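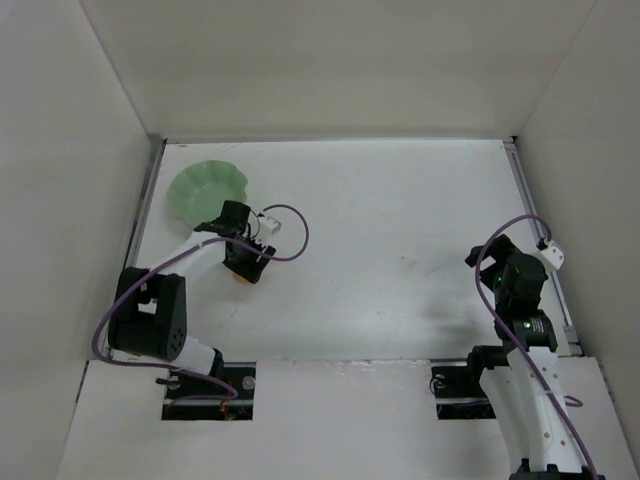

Light green bowl with wavy rim, on white tabletop.

Home Kitchen Bowls Care Contact

Grarnska Leaf Bowl, light green

The Leaf Bowl is made for small things that should stay together on the table – fruit, candies, keys, a child's toys. The scalloped rim opens like a flower or a lettuce leaf, so from above it looks nice also when nothing is inside.

Item number 975. We sell it alone or in a set of 2. The bowl can go in the dishwasher up to 40 degrees Celsius. Please do not use it in the oven or in the microwave.

A light green bowl is easy to place on a white table. But a white, smooth surface shows every speck and scuff, and brownish smudges also. Wipe it with a soft damp cloth and a drop of dish soap, then dry it. Do not use powder cleaner, it takes away the shine.
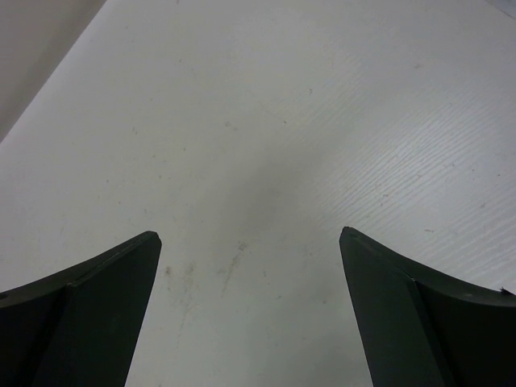

Hye-jin Hwang wrote to us that she tried baking soda on her white table and regretted it, the spot became dull and larger than the stain before. She now keeps a thin mat under the bowl. We think a mat is a good idea – the Flanow mat in gray fits this size.

Orders received before Monday noon leave our Irkinside store the same day.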